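Revisión antes de arrancar — célula de desmontaje, software Enum

Lo relleno yo y lo lee Gudrun Görtz, así que me permito comentarios largos (perdona, Gudrun).

1. Límite de velocidad con alguien al lado: OK. Puesto al 30 % en el planificador, y comprobado también en el controlador, que la otra vez cada uno iba por su cuenta.

2. Manos cerca de la caja: OK con pegas. El modo guiado tiene que estar activo antes de meter los dedos, ¡y el aviso en pantalla es minúsculo!

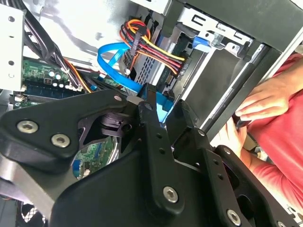 Hoja 18

3. Cables en el modelo de colisión: NO. El SATA azul y el mazo de alimentación son aire para el planificador. Yo les pondría un volumen inflado de 30 mm y a correr, aunque Uvesow prefiere segmentarlos bien.

4. Disco en la pinza: OK. Al cerrar se añade la geometría del disco con su soporte azul, y ya planifica con la pieza puesta. 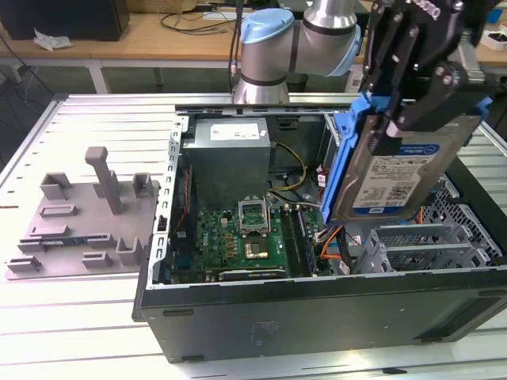 Eso sí, la inclinación la sigue suponiendo fija — si el disco va torcido, el modelo ni se entera. Abierto en Norasthorpe desde febrero.

5. Vigilancia de percepción: OK. Si la pose tarda más de 700 ms, parada. Probado tapando la cámara con la mano.

6. Registro de paradas: pendiente, falta que Hsu suba el parche.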